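Which header does the four-wire harness go to on a Lakatos control board?

Asked in Jotgate Help > Electronics > Wiring and connectors
Viewed 394 times

I am reassembling a Lakatos control board and want to check the harness before applying power. The board is green and came with the metal frame it is fastened to. There is a row of white headers down one edge and more places to plug in elsewhere. The harness has red, black and green wires and a small black connector. My parts list from Zodar gives the harness length as 140 mm and says nothing about orientation.
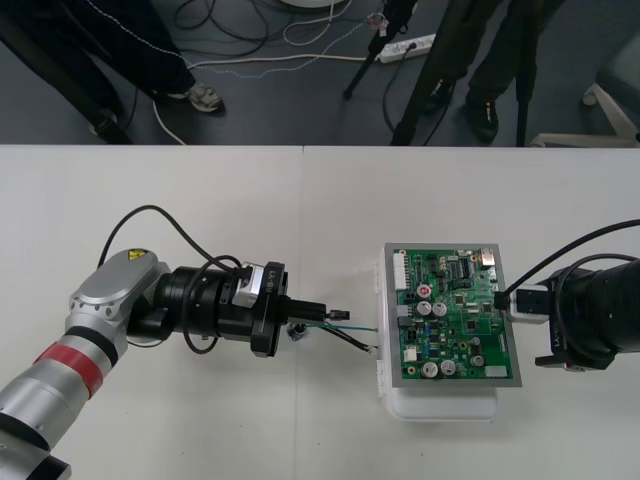 Wiring and connectors

Questions:
The black connector is a different color from the white headers. Does that matter?
Can I identify the right header without the service sheet? Zodar wants a serial number before they will send it and the label on mine is unreadable.

I have a multimeter and a bench supply with a current limit. No schematic.

2 replies, sorted by votes

Reply 1 (accepted)

Housing color is not a reliable guide. Manufacturers mix black and white housings in the same family. Go by pitch, number of positions, and the shape of the key.

Measure pitch with calipers across the whole row, center of first pin to center of last, then divide by the number of gaps. Measuring a single gap is too coarse to separate 2.0 mm from 2.54 mm if the jaws are worn.

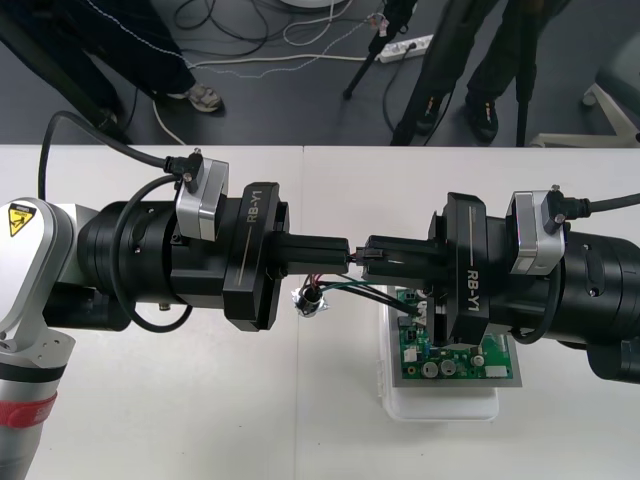 Next, find ground on the board. With power off and the capacitors discharged, put one probe on the negative lead of a large electrolytic (the striped side) and touch each header pin with the other. Pins that beep are probably ground. Write them down. Do the same on the harness from end to end, so you know which position each wire lands in. Do not assume black is ground. I had a Nanitis unit where black was the signal return and sat well above chassis.

If two headers have the same pitch and count, compare the ground positions with your harness map. If both still fit, stop and get the service sheet. Zodar accepted the number stamped on the frame when I asked in July.

For first power-up, set the limit to 159 mA and watch for it to clamp. Mine settled under that at idle, but I can't speak for other revisions.

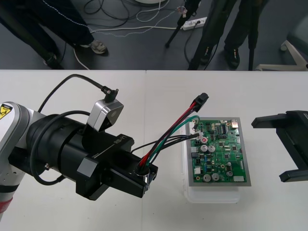

Harness and control board, connector unplugged.

Reply 2

Just try them, it only fits one way. I did mine in five minutes. If it needs force it's the wrong one.

Comment on Reply 2: Keying prevents reversal. It does not prevent plugging into the wrong header of the same size. A replacement board is over 390 dollars, so I would do the continuity check.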